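Home Tidy Desk Small Storage Reader Tips Contact

Sorting out a low office cabinet

I put this one off all through August (yes, really!), but the cupboard by our desks had become the place where boxes go to be forgotten. So I opened the door and got down on the carpet to see what the shelf could take.
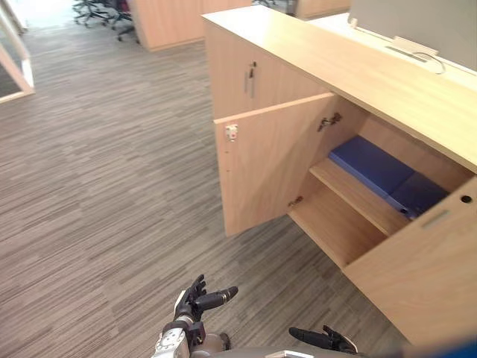 Start with the shelf and leave the space under it for later. I like flat boxes up top, lying down, with the darker ones at the bottom of the pile so I can tell them apart at a glance. Ashraful Barua stands his on end, and we have agreed to disagree!

Next, use the cabinet top as your sorting spot. Bring each box up, decide whether it stays, then put it back or pass it on.
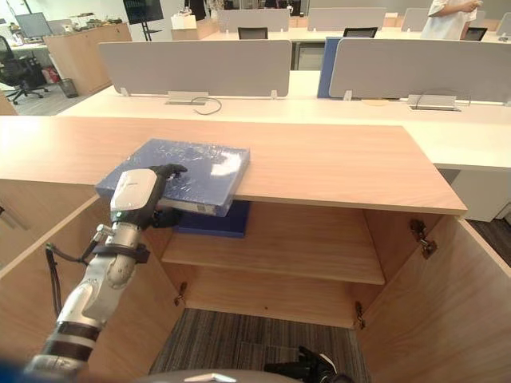 I leave the plastic film on anything I haven't needed yet. It keeps the dust off and wipes down in seconds – just stick your label on the short end, facing out. My Bakov labels came in a roll of 200, so I'm set for a while.
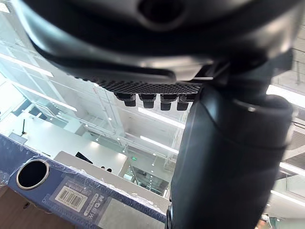 FILED UNDER: Cabinets & Shelves

Last job: write a list of what's on the shelf and tape it inside the door, up near the hinge.

Back to top | Contact Tidy Desk | © Tidy Desk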